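**Hultum** is a baked filled flatbread made from a stiff barley and wheat dough folded over a layer of salted turnip and curd cheese. It is eaten mainly in the Kinnunen valley, where it is served cold in wedges, and in the coastal parishes to the south, where it is split and fried. The name is applied to the bread, to the dough alone, and in older household books to any filled loaf baked on the floor of the oven.

## Dough

The dough is made with two parts barley flour to one part strong wheat flour, bound with buttermilk and a small quantity of lard. No yeast is used in the valley form. A piece of soured dough from the previous batch is worked in after the liquid, and the whole is rested overnight in a covered bowl. Barley flour holds little gas, so the finished crumb is close and slightly crumbly at the cut edge. 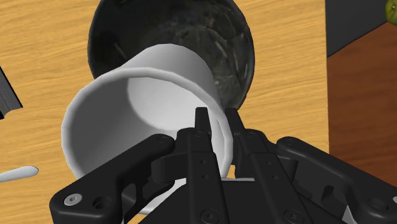
Resting softens the bran and makes the dough easier to roll. Dough used within an hour of mixing tends to split along the fold during baking. Koskela gives a resting time of five hours as the practical minimum in a cool kitchen, and advises against adding more buttermilk to a dough that cracks, as the base then fails to set.

## Filling

Turnips are peeled, grated coarsely and salted, then pressed under a weight until they give up most of their water. The curd is drained separately. The two are mixed shortly before use with black pepper and, in some households, caraway. Dill is a coastal addition. Meat is absent from all the early recipes, although smoked mutton appears in shop versions.

The filling is spread over half of the rolled sheet, leaving a clear margin of two fingers. The sheet is folded, crimped and pricked in a double row.
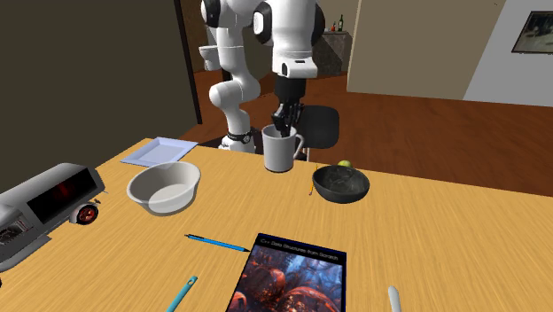 *Vol. 2, p. 1229*

## Baking

Hultum is baked in a falling oven, traditionally after the week's rye loaves have been removed. In a domestic oven it is started hot on a preheated stone and finished at a moderate heat for nearly twice as long. The surface is brushed with buttermilk on removal and the bread is wrapped in cloth until cold. Unwrapped bread develops a hard crust that makes it difficult to cut into wedges.

## Regional forms

Dumitrescu distinguishes the valley form from two others. *Skullus* is round, thinner and sealed at the rim between separate sheets of dough. It is baked on a griddle and turned once. *Zadness* contains yeast and is proved after filling, giving a softer bread with a domed top. Suominen regards zadness as a separate bread that acquired the turnip filling late, noting that the earliest written method calls for dried peas.

The coastal practice of splitting and frying the bread is applied to all three forms. Butter is usual, and the cut side is fried first.

## Customary use

In the valley the first hultum of the year was baked in January from stored turnips, and a second baking was held on 26th July, when the old barley was used up ahead of the harvest. The summer bread was made with whole young turnips, sliced and left unsalted. It kept poorly and was eaten the same day. 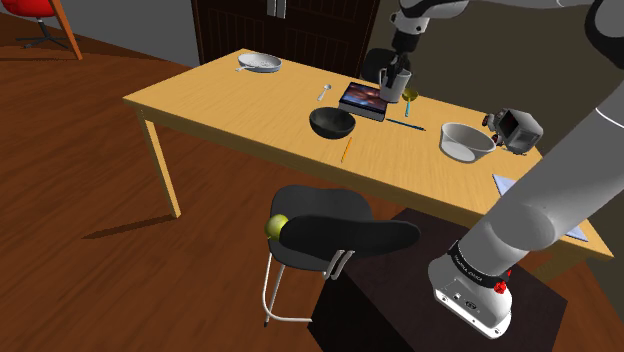
## Storage

Baked hultum keeps for several days in a cool larder if left whole. Cut bread dries at the exposed face and is normally used for frying. Freezing is possible, though the turnip releases water on thawing and the lower crust becomes soft. Nogueira recommends freezing the bread unfilled and adding the curd and turnip after it has been split.

## See also

- Barley bread
- Curd cheese
- Soured dough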